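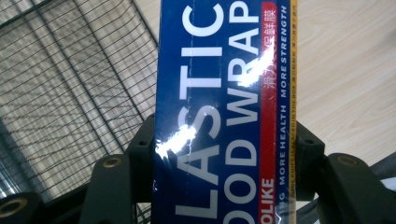
A carton of plastic food wrap.

Last updated: Tue 8 March

Print this page | E-mail this page

Eating before a long ride: the case for plain advice

Opinion, by Jade Desjardins

The Comcombe Cycling Association receives more correspondence about food than about any other subject, including saddles. Members preparing for the Mirlow ride in April write to ask which gel, which powder and which tablet they should buy, and in what order these ought to be taken. It is the view of this author that the Association has answered such letters too politely for too long. Most of our members should be told to eat an ordinary breakfast, carry ordinary food, and keep their money.

The position requires some qualification. Racing cyclists who ride hard for many hours, several days in succession, have needs which are difficult to meet from a kitchen cupboard. A concentrated drink is easier to swallow at speed than a cheese roll, and those who compete at that level generally have a coach to advise them. They are a small part of our membership. The Association has 983 members at present, of whom 50 hold a racing licence. The guidance published in our handbook is nevertheless written almost entirely for the 50.

The remainder ride at weekends, commute, or join the Thursday group to Ait Brahim and back, which stops for half an hour at the café by the bridge. A rider on that outing who has eaten porridge at seven is in no danger of exhaustion by ten. Yet the handbook recommends a "loading phase" on the preceding day and a recovery drink within a stated period of returning home. I have spoken to members who followed this guidance faithfully, gained weight over a season of increased riding, and concluded that exercise did not agree with them. The fault lay with the advice.

There is also the matter of cost. A member who buys two sachets and a bar for each weekly ride may easily spend £300 in a year. For many households that is a substantial sum, and it would pay for a proper winter jacket or a good service of the bicycle with something left over. The Association exists to encourage participation. It should be slow to suggest, even by implication, that participation depends upon a shelf of tubs.

The arrangement with Hander deserves mention in this context. Under its terms the company contributes £2,000 a year towards the Mirlow ride and receives two pages in the handbook in return. I do not suggest that anything improper has taken place. The money has been well used, and the marshals' radios were bought with it. The two pages, however, are set in the same type as our own guidance and follow it without a break, and several members have told me that they took them for the Association's advice. An advertisement ought to be marked as one. This could be put right at the next printing at no cost to anybody.

It will be objected that ordinary food is inconvenient. A banana does not travel well in a jersey pocket, and a sandwich made at six in the morning is seldom attractive at eleven. These are fair points, but they are modest difficulties of packing. Malt loaf, cold boiled potatoes with salt, flapjack and rice cakes have all served club riders well for years. Each can be cut small the evening before, wrapped, and eaten with one hand. Newer riders will need to practise eating on the move, preferably on a quiet road, and should be shown how by somebody experienced. A short demonstration at the start of the spring rides would do more good than a further chapter on carbohydrates.

A second objection carries more weight. Some members have medical conditions — diabetes is the most common — for which the timing and content of meals are important. They should follow the advice of their own doctor or nurse, and the handbook should say so clearly in its opening paragraph. At present this is left to a footnote.

My proposals are accordingly limited. The chapter on nutrition should be divided in two, with a single page for general riders and a separate section for those who race. Paid material should carry a heading in bold type. The refreshment stops on the Mirlow ride should offer bread, fruit, cake and water as a matter of course, with sachets available to those who ask for them. Ride leaders should be given the general page to hand to newcomers on their first outing.

Members who take a different view are invited to write to the editor before the April meeting, at which the revised handbook will be discussed. Letters from those who race will be as welcome as any other.

Contact us | Copyright Comcombe Cycling Association | Back to top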